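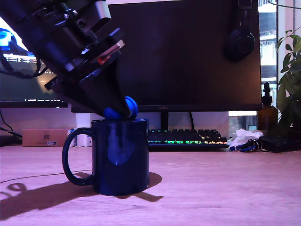

*A navy mug on a wooden desk and a blue ball at its rim, with headphones hung on the monitor behind.*

# The mug stays on the desk

By Lindalva Medeiros

Most desks have a mug on them, and a lot of those mugs have stopped being used for drinks. They hold pens, a tape measure, a ball, the odd key. I started paying attention to this when I moved my own work into the back bedroom and had to decide what went on a table only just wide enough for a screen and a keyboard.

My desk mug is a Hakis, bought in January from a shop in Meireles that was closing down its kitchen floor. It holds 400 ml, a bit too much for coffee, and it lost its place in the kitchen cupboard within a month. It now sits beside the keyboard with a pair of scissors and two pencils in it. The scissors are the reason it works. A lighter cup tips over as soon as anything long is leaning on one side, but a ceramic mug with a thick base stays where it is.

Weight is the first thing to check if you are picking one out for this. Height is the second. Short mugs suit small things that you want to get hold of with two fingers: a rubber, a memory stick, a ball for squeezing during phone calls. Tall ones swallow them. I dropped a ball into a narrow Buris beaker last winter and had to turn the beaker upside down over the keyboard to get it back, along with a good deal of pencil dust.

Balls are common on desks now. Some people roll one under the palm to rest the hand, others throw it at the wall and annoy the next room. They roll off flat surfaces, so they need somewhere to live, and the opening of a mug is a good fit for most of them. A ball a little wider than the rim will sit on top and can be lifted straight off.

The handle matters more than I thought it would. Turn it towards your writing hand and your sleeve catches it. I keep mine pointing left, away from the mouse, and I have stopped knocking it.

Then there are headphones. A big over-ear pair takes up as much room lying down as a dinner plate, and the cheap answer is to hang them on the corner of the monitor. The objection is that they cover part of the screen. With a second monitor this is less of a problem — hang them on the one you use least. A Prondo hook screwed to the underside of the desk does the same job and keeps the screen clear, though I did catch my knee on it twice before I moved it back.

Cables are the part I have never solved. I have clipped them, taped them and run them through a tray, and one always ends up crossing the desk in front of me. A heavy mug set down on the slack will hold it in place for an afternoon.

As for the wood, pale desktops look good in daylight and show every ring. Mine is oiled, and I go over it with 1000 grit paper and a fresh coat of oil when the marks start to bother me. I tried 200 grit the first time and scratched it badly enough to need a mat. The mat is still there, under the keyboard.

Tea, for what it's worth, I now drink in the kitchen. The scissors have been in the Hakis so long that there is a grey line inside the glaze where the points rest, and it doesn't wash off.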